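Home | Reviews | Workshop | Kitchen | Garden | About | Contact

Joltby Steam Mop: Four Months In and I'm Still Grabbing It First

I've had the Joltby steam mop since February and I keep getting emails asking if I still like it, so let's do this properly. Yes! I like it more than I did at the start. I wrote a couple of lines about it in the spring roundup and said I'd come back once the newness wore off, and the newness wore off somewhere in the second month, and I'm still pulling it out of the closet before I reach for anything else.

A little background on my floors, because a steam mop review without floors is no use to anyone. I've got ceramic tile in the kitchen and the back hall, old sheet vinyl in the laundry room that I keep swearing I'll replace, and sealed concrete in the workshop. Upstairs is all carpet and doesn't come into this. The house has two dogs, one of them long-haired, and a back door that opens straight onto dirt. The kitchen tile was laid by the people before us and has wide, pale grout lines (why, why would you choose that), and those lines are the whole reason I started looking at steam.

Before the Joltby I had a Hosinico, the one with the round head that a lot of you have too. It was fine. It made steam, it pushed the dirt about, and the round head could not get into a corner to save its life. I used to finish every mopping session on my knees with an old toothbrush. Then the tank cap cracked and I couldn't get a new one, and that was that.

The Joltby costs 285 dollars where I bought it, which made me gulp. You can get a steam mop for a lot less. I waited through one sale that never included it, grumbled, and paid full price. I did buy it with my own money, same as everything on this site.

Out of the box

It comes in three pieces: the body, the pole and the head. The pole clicks into the body with a good firm snap and the head goes on with a twist. No tools. The instructions are one folded sheet with pictures that are a bit too small, but you could put this thing together with your eyes shut. You get two washable pads, a measuring cup for the water and a little grout brush that swaps in where the head goes. I wish there was a third pad. With dogs, two pads means I'm always waiting on the laundry.

The cord is 30 feet long and I could kiss whoever decided that. I can plug in by the pantry and do the whole kitchen, the hall and the near half of the laundry room without moving. My old one had me unplugging every few minutes and dragging a warm, dripping mop over to the next outlet. There are two hooks on the back of the pole to wrap the cord on, and the top one swivels so the whole cord drops off in one go. Small thing, makes me happy every time.

Heating up and getting going

You fill the tank, press the one big button and wait. Mine takes a little under a minute. The light goes from red to green and then you've got steam whenever you squeeze the trigger. I like a trigger! Some mops puff steam the whole time they're on, and if you stop to move a chair you get a wet patch. With this one you let go and it quits.

There are two settings, low and high. The sheet says to use low on vinyl and I do, because mine's old and I don't trust the glue. High is for tile. On high it really goes, and you'll see a cloud come up around the head, so keep the dogs out of the room. Mine figured that out by themselves after the first hiss.

The head is a triangle with a flat front edge, and it gets right into the corners and along the toe kick under the cabinets. It turns on a joint that lets you lay the pole almost flat, so I can get most of the way under the stove. What I pulled out from under there the first time, I won't describe. Let's say there were dog biscuits involved and they weren't from this year.

How it cleans

On the tile it's wonderful. Dried pasta sauce, muddy paws, the sticky ring where somebody set down a jug of juice, all of it goes in one or two passes. I vacuum first, always. If you skip that you'll be pushing wet dog hair around in a rope and you'll blame the mop.

The grout is where I got truly excited. I put the brush on, set it to high and went along one line by the back door, slowly, maybe a foot at a time, with a rag in my other hand to wipe up the gray water. And the line came up pale again! I called my husband in to look at grout. He was very kind about it. I'm not going to tell you it's fast. I did the kitchen over several evenings and my wrist had opinions. But I didn't use a drop of cleaner, and it has held up well with just a regular mop over it since.

The vinyl does fine on low. I keep it moving and never park the head. A reader, Emanuel Sârbu, wrote in to say he'd lifted a corner seam on his by letting it sit while he answered the phone, so take that as your warning and mine. Thank you for that, Emanuel, and I'm sorry about your seam.

Concrete in the workshop was a surprise. I only meant to try one patch by the bench. It took up old boot prints and a lot of general grime, and the sealed finish looks brighter. It won't lift oil. I tried on a stain that came with the house and the stain is still with the house. For that I'd go back to a degreaser and a stiff brush.

The tank

Now the part I'd change. The tank is small. I get the kitchen and hall out of one fill if I'm on low, but on high I run dry about when I reach the hall, every single time. It comes off easily and goes back on easily, so it's a minute at the sink, no big deal. Still, for the money I'd like to do the ground floor in one go. The Cabrera has a tank nearly twice the size, and I tried my sister's for a weekend to see if I'd bought the wrong one. It's a good mop! But full of water it's heavy to push, and the handle is set at an angle that had my shoulder aching by the end of the hall. She's taller than I am and she loves it, so go and hold one in a store if you can.

I use distilled water. Our tap water is hard enough to leave a crust on the kettle in a week, and the sheet says distilled if that's you. I've had no spitting and no chalky marks. If you've been running tap water through yours and the steam is getting weak, empty it, let it cool all the way down and clean out the nozzle with the little pin that's clipped inside the tank door. I didn't find that pin for two months. It's on the left.

Pads

They wash well. Warm, no fabric softener, hang to dry. Softener makes them slide around without picking anything up, and I ruined a Hosinico pad that way years ago. They fasten on with an elastic edge and a toe tab, so you can step on the tab and pull the mop away and never touch the dirty pad. I bought a pack of Belside pads to get me through the muddy weeks and they fit, a bit snug at the back corners. They're thicker than the Joltby ones and I think they're better on tile, but they soak up so much that they leave the vinyl damper than I like.

Would I buy it again?

I would. I kept a tally on the inside of the closet door for a while because I wanted to know what it was costing me, and then I forgot about the tally, so you'll have to go with my gut. It gets used most days in wet weather. It's easy to grab, it's light enough that I don't put the job off, and the kitchen floor looks better than it has since we moved in.

If you've got a big open floor plan, look hard at the tank size first. If it's mostly carpet at your place, save your money. And if you've got pale grout and dogs, come sit by me.

Next up is the hand-held version for the shower, which a few of you have asked for. I've already started on the bathroom tile, and I'll post when I've given it a decent run. If you've got a trick for soap scum on a glass door, put it in the comments, I'm all ears.
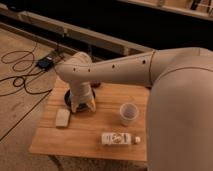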